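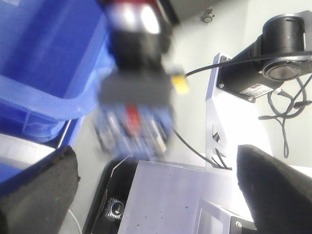 로봇동아리 소식 (6월)

2025년 6월 16일. 마감이 코앞이라 짧게 씁니다. 오타는 너그럽게 봐주세요.

이번 달은 거의 팔 두 대 같이 돌리는 데 다 썼음. 한 대씩은 4월부터 그럭저럭 움직였는데 두 대를 한 작업대에 올리니까 전혀 다른 문제더라고요. 한쪽이 통에서 부품 집는 동안 다른 쪽이 기다려야 되는데, 기다리는 자세를 어디로 잡느냐로 회의만 두 번. 결국 통 반대쪽으로 빼는 걸로 정했습니다. 시간은 더 걸리는데 안 부딪치는 게 먼저라서요.

케이블 얘기. 제발 움직이기 전에 케이블부터 봐주세요. 손목 쪽 선이 짧게 묶여 있으면 끝까지 돌릴 때 당겨집니다. 지난주에 커넥터 하나 빠져서 한 시간 날렸어요. 묶을 때 여유 좀 두고, 브래킷 구멍으로 통과시킨 선은 반드시 팔을 천천히 한바퀴 돌려본 다음에 고정. 케이블타이는 서랍 두 번째 칸. 다 쓰면 목록에 적어주세요 (안 적힌 채로 없어진 게 벌써 두 번째).

집게 패드는 새 걸로 바꾸는 중. 기존 패드가 작은 부품에서 자꾸 미끄러져서 2학년 조가 두께 다른 걸로 비교하고 있습니다. 지금까지 22번 시도한 기록은 공유폴더에 있고, 폴더 이름이 "패드_최종_진짜최종"입니다. 이름은 나중에 바꿀게요. 얇은 쪽은 집는 건 괜찮은데 놓을 때 위치가 틀어짐. 두꺼운 쪽은 아직 결론 없음. 다음 주에 조건 맞춰서 다시 합니다.

손목 카메라 보정도 다시 해야 돼요. 각도가 살짝 돌아간 걸 모르고 하루치 데이터를 모아버렸습니다... 그 날 데이터는 지우지 말고 따로 빼두기만 해주세요. 앞으로는 시작할 때 기준판 한 장 찍고, 끝날 때 또 한 장. 귀찮아도 꼭.

팀 상황 정리:
Nirkix조 - 통에서 꺼내서 반대쪽 팔로 넘기기. 꺼내기까지는 됨, 넘기는 타이밍에서 막혔음. 현재 6명.
Grusetier조 - 분류 작업. 5명. 코드 합치다가 충돌나서 지난주 거 다시 돌리는 중. 합치기 전에 단톡에 한마디만 해주세요.

두 조 다 9월 교내 발표회가 목표입니다. 발표회에서는 관객 앞에서 실제로 돌려야 되니까 영상으로 때우는 건 예비용으로만. 시연 순서랑 대본은 방학 시작하고 정해요. 포스터 맡을 사람 아직 못 구했습니다. 그림 못 그려도 됨, 글자 배치만 할 줄 알면 됩니다.

부품 관련. Feltbridge에 주문한 모터 브래킷은 아직 배송중이고, 도착하면 바로 공지할게요. 나사는 섞지 마세요. 길이가 조금만 달라도 안쪽에 닿습니다. 풀어놓은 나사는 뚜껑 있는 통에, 어디서 뺐는지 테이프로 써서.

Shehu 쪽 온라인 강의는 이번 달까지만 접속됩니다. 궤적 계획 부분 아직 안 본 신입부원은 서둘러서 보세요. 앞에 인사말은 건너뛰어도 되는데 좌표계 설명은 꼭 보고 오기. 안 보고 오면 실습때 옆사람이 다 설명해줘야 합니다.

안전 관련 두 가지만.
팔 돌아갈 때 작업대 안으로 손 넣지 않기. 부품 떨어졌으면 정지 누르고 주우세요.
혼자 남아서 돌리지 않기. 최소 2명. 시험기간에도 똑같이 적용됩니다.

기말고사 기간에는 정기모임 쉬고 동아리방만 열어둡니다. 열쇠는 과사무실에서 학생증 맡기고 받아가면 되고 반납은 당일. 방학 모임 시간표는 설문 받는 중인데 답이 너무 적어요, 링크는 단톡방 공지에 고정해놨으니까 오늘 안에 좀 부탁드립니다.

청소 당번표도 새로 붙였어요. 바닥에 케이블 피복 조각이 많으니 꼭 쓸어주시고.

빠진 내용 있으면 댓글로. 다음 소식은 방학 때 올릴게요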